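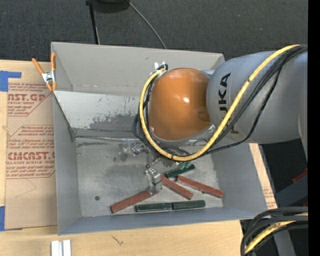
Orange wrist, yellow hose, gray bin underneath.

July 25, 2020

Up too late again. Writing this fast before I lose it.

Ballot measure thing finally got its hearing tonight. On the laptop, in the kitchen, with the sound dropping out every few minutes. The question is whether Ernstead moves its town elections from spring to November, same ballot as everything else. I have wanted this for years and now that it's really on the table I'm less sure than I was in January. Annoying.

The case for it is easy. More people show up in November. Spring turnout here is pitiful, 11 percent last time, and a good part of that is the Hagedorn Road precinct, which votes if it snows, which votes if the building is on fire. So you get a town council picked by one end of town. You can see it in the paving. I drove home through the west side last week and counted nothing but patches on patches until the Muken bridge, then smooth as glass.

Against - and I hadn't really sat with this before - the town stuff would be at the very bottom of a very long ballot. People get tired. They vote the top and walk out, or they just go down the party side even though our races don't have parties on them. A woman on the call said her sister's town over in Wonico did the switch and now council candidates all run as stand-ins for the national fight, yard signs in matching colors, nobody talking about the sewer rates. Can't check that tonight. Sounded true. Things that sound true at ten at night, careful.

I had my comment written out. Two minutes each, timer on the screen. Practiced it on the back steps before dinner and it came in fine, then of course live I rushed it and finished early and sat there with teh seconds still going. Said the part about shift workers. Left out the part about poll hours, which was the whole reason I signed up. Will email it. Deadline for written comments is in 9 days, it's on the sticky note by the phone.

The clerk's office says it would save money too, one election to staff instead of a separate one. Believable. They didn't have the figure though and a council member kept pushing and it got sour. Then the long argument about terms. If you move the date then somebody's term has to be stretched or chopped, and naturally the ones sitting there now like stretched. Three seats would get extra months nobody voted for. That bothers me more than the long ballot does. I wrote "chop it" on my pad and underlined it twice and did not say it out loud. Coward.

Mail ballots came up, had to, this year. Half the comments were really about that and had nothing to do with the date. Chair let it run. One man wanted the drop box moved off the library side because the curb is bad for his walker, which was the most useful thing anyone said all evening and it got a "thank you, next."

Vote was to send it on to a second hearing. So no decision. If it passes there it goes on the ballot and we vote on when to vote, which made me laugh by myself in the kitchen.

Where am I on it. Still for it, I think. With the short terms and not the long ones. And I'd want town races printed on their own sheet if the county would do that, a separate page, so it doesn't get buried. No idea if the machines can take two sheets. Ask the clerk. Add to email.

Also the poll worker form. I said I'd do it again and I haven't sent it. I was going to skip this year, with everything going on, and then they said tonight they're short at both places, most of the regulars are over seventy and staying home, can't blame them. So I guess I'm in. Need to find out about masks and whether they're putting up the plastic. Need to find out about the training, if it's in the gym or on the computer. Please the gym. I learn nothing on the computer.

Tomorrow - email, form, call about the porch screen, tomatoes need tying up agian. Left the hall light on. Going to bed.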